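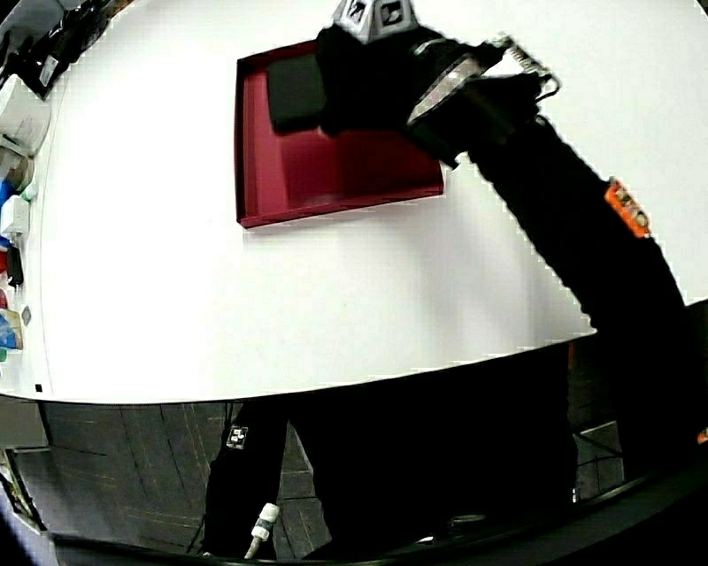

When winter came I noticed that my hands looked older than the rest of me. I work in a pharmacy and I wash them maybe 40 times in a day, and I had become used to the feeling that the skin is one size too small. I didn't do anything about it until a customer, a kind old lady, held my hand over the counter and told me I should see a doctor.

I didn't see a doctor. I bought creams.

The first one was Rosoreck, the heavy ointment in the flat tin. My colleague Folasade Etim uses it on her heels and she had been praising it for months. It is very thick and smells a little of candles. I put it on before bed with cotton gloves over it, and in the morning the knuckles were soft, I must admit. But by eleven o'clock, after the usual washing, they were tight again. Also I can't use it in the day because everything I touch gets a shine, including my phone and once a prescription.

Then I tried Sorevov hand milk, which costs three times more. I wanted very much to like it. It comes in a glass bottle with a pump and it looks beautiful next to the sink. The texture is thin, it goes into the skin in a few seconds, and there is almost no perfume. For normal hands I think it would be perfect. On the cracks near my thumb it stung, and I gave it to my sister after 12 days.

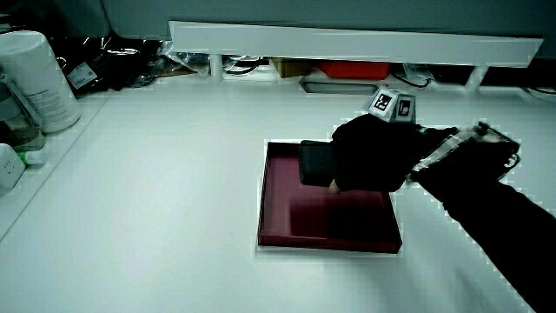
The third one I found by accident, in the small shop near the station where they sell mostly tea and soap. It is called Esto and it is a plain cream with glycerine and urea, in an ugly tube with green letters. The woman in the shop explained that I should put it on when the hands are still a bit damp, and that I should use less than I think. A piece the size of a pea is enough for both hands. I had always used far more than this and then complained that it was greasy!

I have used it now for one month, after every second or third washing. The crack by the thumb closed in the second week. The redness on the back of the hands is still there in the evening – less than before, but it is there. My nails also look better, though I also stopped using the acetone remover in the same period, so I can't say which of the two helped. 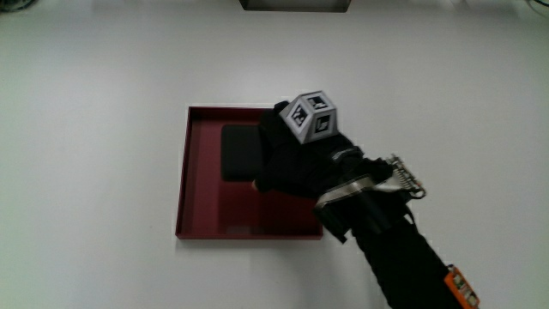 At night I still take the Rosoreck, but only on the knuckles and only in a thin layer. The gloves I wash every Thursday with the towels. My husband says it is like sleeping beside a snooker referee.

I also changed the soap at home. The old one was a lemon bar that I loved, and I was sad to put it in the guest bathroom. Now I have the unperfumed wash from Dumitrescu, which makes almost no foam, so it took me some days to believe that I was clean. If somebody knows a mild soap that still smells of lemon, please write to me below.

1,704 views · 422 shares · 3 comments

Comments

Marthe: The damp skin tip is so true, my mother always did this. I never listened to her of course.

pillbox_jo: Fellow pharmacy person here. Does the Esto go under gloves OK or does it get sweaty?

Reply from the author: For me it is fine if I wait two minutes first. With the ointment it was terrible.

Recent posts

My fringe, six weeks later
Three lip balms for cold mornings
Why I went back to bar shampoo
A sun cream that doesn't make my eyes water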